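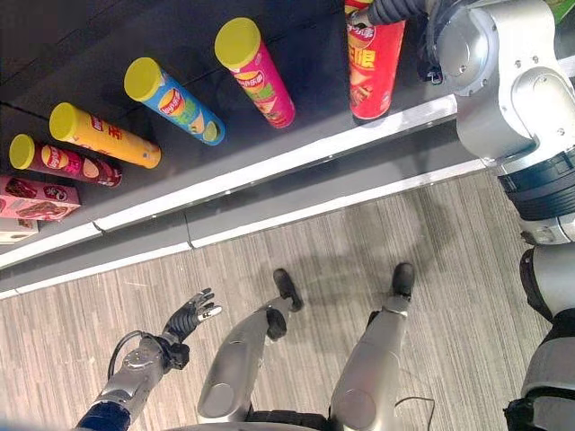 Five Lay's canisters in maroon, yellow, light blue, pink and red, every one with a bright yellow lid.

The Snack Shelf at Mirel

I have been meaning to put this page together since June, when I finally got to spend a whole afternoon in the chip aisle at Mirel! If you've been following my grocery store pages for a while you'll know I can't walk past a display of imported snacks (my luggage from Flornstead was mostly chips, and I regret nothing). Mirel is a small shop off the main street in Pellstead, and it carries more flavors than stores three times its size.

What got me was the color. Potato chips in a can are such a simple idea, a tube and a plastic lid, and yet set a few of them on a dark gray shelf and the whole row sings. The yellow lids do a lot of the work. They look wonderful against that deep red-maroon can with the chips printed on it, and even better against the light blue one, which has green and yellow graphics and is my favorite design of the lot.

The yellow can with the red lettering is the boldest - you could spot it from the door. The pink one has a yellow-green band across the label, a combination I would never have picked myself and now want on a pair of curtains. And the red can has great big yellow Chinese characters on it. I don't read Chinese yet (I'm on chapter two of the workbook), so I choose by color and find out the flavor at home. So far that system has given me one I loved, one I finished anyway, and one that went to my neighbor.

Don't skip the flat boxes at the lower edge of the shelf, either. The pink one has brown pictures of meat or some other snack and a little round logo, and there's a paler pink-and-white box under it. I'm saving those for my next visit.

Thank you to Stelios Michailidis, who told me about the shop in the first place and who keeps his empty cans for storing paintbrushes. I've started doing the same with dry spaghetti. If you have a favorite flavor, send me the color of the can and I'll look for it!

Next gallery: the cookie tins at Triantafyllou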